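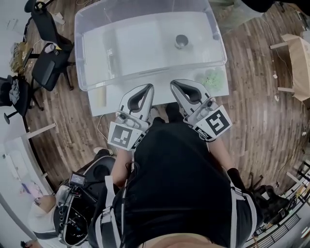
## One clear bin, and why I've fallen for it

I have a new favourite thing, and it's a see-through plastic box. I know! But I've been sorting odds and ends into it on the white table for a few weeks now and I'm so pleased with how it's going that you're getting a whole post.

Some background for anyone new. When we moved to Estcombe in June I packed in a hurry, and what came out at the other end was a small mountain of stuff with no home. Little stuff, mostly. I'd been shoving it all into a big lidded crate from Evwood (lovely crate, very sturdy, completely solid sides) and then never seeing any of it again. I bought the same birthday candles 3 times.

The clear bin fixed that almost overnight. I can see right through the bottom to the tabletop, so when it's nearly empty it looks nearly empty, and when I've dropped a little metal cup in the middle, there's the cup. It's such a simple thing and it makes me happy every time.

## How I do a sort

I give myself 15 minutes, with the kitchen timer on, usually at four in the afternoon when the light is good and I want a cup of tea but haven't earned it yet.

The bin goes at the back of the table and everything else starts at the front. Then I pick things up one at a time and decide. In the bin means it's staying together as a set and going on the shelf. Left on the table means I haven't made up my mind, and that's allowed! I used to feel I had to decide on everything straight away, and I'd end up in a grump with a ball of string in my hand.

Metal things go in first, standing up if they'll stand. Anything pale or see-through gets a second look before I lift the bin, as those are the bits that vanish against the sides and then rattle about on the stairs. Soft or squashy things wait till last so they can fill the gaps.

I did try a full 60 minutes once, on the hall cupboard. Never again. By the end I was keeping bottle tops.

## A few things I've learned about the bins themselves

Rounded corners are much easier to wipe out than square ones. Crumbs, glitter, that grey fluff that comes from nowhere — one go with a damp cloth and it's clean.

A proper rim matters more than I'd have guessed. You can get your fingers under it and carry the bin one-handed while you open a door with the other.

And work on a pale table if you have one. Mine is white and small bits show up a treat. The floor in here is brown planks with a lot of grain, very pretty, and if I drop a button on it I may as well say goodbye.

Labels I'm still undecided on. I bought a sheet of 32 from Cimlow, nice thick ones, and I've used two. With clear sides I keep forgetting I need them.

Next up is the drawer under the microwave, which has batteries, takeaway menus and at least one key to the old house in it. I've cleared a shelf ready and I can't wait to get stuck in.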